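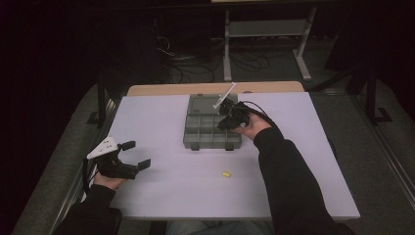 La caja clasificadora, llamada también organizador de compartimentos o, en las casas donde ya se ha perdido la fe, «la caja de las cositas», es un recipiente plano y dividido por tabiques que sirve para guardar objetos pequeños separados por clases. Pertenece a la familia del costurero, el estuche de pesca y la bandeja de tipógrafo, con los que comparte una misma promesa, cumplida de manera desigual. La disposición más corriente combina una retícula de huecos menores con un compartimento grande en un extremo, como en el modelo de plástico gris ahumado y semitransparente colocado sobre la mesa blanca; junto a él, una pieza amarilla, pequeña y cilíndrica, parecida a un tapón de espuma para los oídos, ilustra la clase de objeto al que suele destinarse el conjunto.

Denominación

El comercio emplea «clasificador», «organizador», «gavetero plano» y «caja multiusos», términos que los catálogos tratan como sinónimos dentro de una página y como productos distintos en la siguiente. El fabricante Rendine reserva «clasificador» para las cajas de tabiques fijos y «organizador» para las de tabiques móviles. La distinción es razonable y no la sigue ningún otro fabricante.

Características

El cuerpo suele ser de plástico moldeado en una sola pieza. Las paredes interiores pueden ser fijas o encajar en ranuras; las segundas permiten adaptar el tamaño de los huecos, operación que el usuario medio realiza una vez, el día de la compra, y de la que se arrepiente el domingo siguiente. Un tabique móvil mal asentado deja pasar por debajo arandelas, cuentas y cualquier otra cosa delgada con voluntad de mezclarse.

El plástico ahumado ocupa un lugar intermedio entre el transparente, que muestra el desorden, y el opaco, que lo disimula. Permite saber que hay algo dentro – aunque no siempre qué.

El cierre es el elemento más frágil. Las pestañas delgadas de plástico se fatigan con el uso y acaban partiéndose por la línea de doblez. La serie Onby, de 11 compartimentos, se anunciaba con un cierre probado en 1000 aperturas; el folleto no mencionaba las caídas.

Uso

Se utiliza para tornillería, abalorios, anzuelos, componentes electrónicos, botones, pastillas y tapones para los oídos. Estos últimos plantean una dificultad particular: son ligeros, ruedan con facilidad y se guardan por pares, unidad que rara vez sobrevive al primer traslado. Algunos talleres los conservan sueltos en el compartimento grande, solución poco elegante y bastante eficaz.

La literatura doméstica recomienda asignar un solo tipo de objeto a cada hueco. En la práctica aparece pronto una casilla mixta, donde conviven una chincheta, una llave de procedencia desconocida y una pila cuya carga es materia de opinión. El manual de almacenaje Derkcombe la denomina «hueco residual» y aconseja vaciarla cada 30 días. No indica dónde.

Llenado y mantenimiento

Conviene llenar la caja sobre una superficie lisa y clara, en la que las piezas caídas se distingan bien. Los huecos no deben colmarse: si el contenido rebasa el tabique, la tapa lo reparte al cerrarse. El lavado se hace con agua tibia y jabón neutro, con secado completo antes de guardar metal. Las etiquetas adhesivas se colocan mejor en la tapa, a condición de que no se pueda girar – detalle que el modelo Hutapea 200, de tapa simétrica y reversible, pasó por alto durante toda su producción.

Véase también

Costurero
Pastillero
Caja de aparejos
Cajón de sastre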